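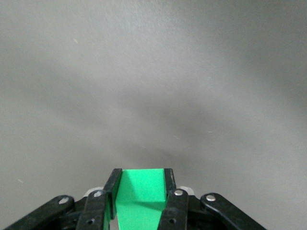

Grey surface, a few specks, darker patch towards the middle

Home Questions Tags Unanswered Log in

Is "self-levelling" paint for worktops a con?

Asked by Sigita Jaunzems

Rental flat in Brasidholm, ugly worktop, landlord says I can do what I like to it. The man in the shop wants me to buy the Tadier two-part kit in grey. The tin says no sanding, no primer, hard as stone in 7 days. I have painted things before and never once has "no sanding" been true. Has anyone lived with this stuff for longer than a weekend?

2 answers

Raimonds Rimkutė
Mine went on in May and I wouldn't call it hard as stone. A mug left a ring on it the first month. I did skip the sanding, because the tin told me to, and it started lifting round the sink. The bit by the window, where I'd roughed up the old surface on a whim, is still fine. Draw your own conclusions about the tin. Also ignore the 7 days. I gave it 21 before putting the kettle back and I'd do the same again. Matt shows less dust than gloss but every greasy thumb stays on it.

Comment from Yetunde Ogundipe: Which grit did you use by the window?
Comment from Raimonds Rimkutė: Whatever was in the drawer. Fairly fine.

Darius Zariņš
Just get a new worktop. All these kits are the same paint in a dearer tin. My cousin used the Calvo one and it was alright, I think, but he sold the house so who knows. Those reviews with 376 people giving five stars are all written the day after, aren't they.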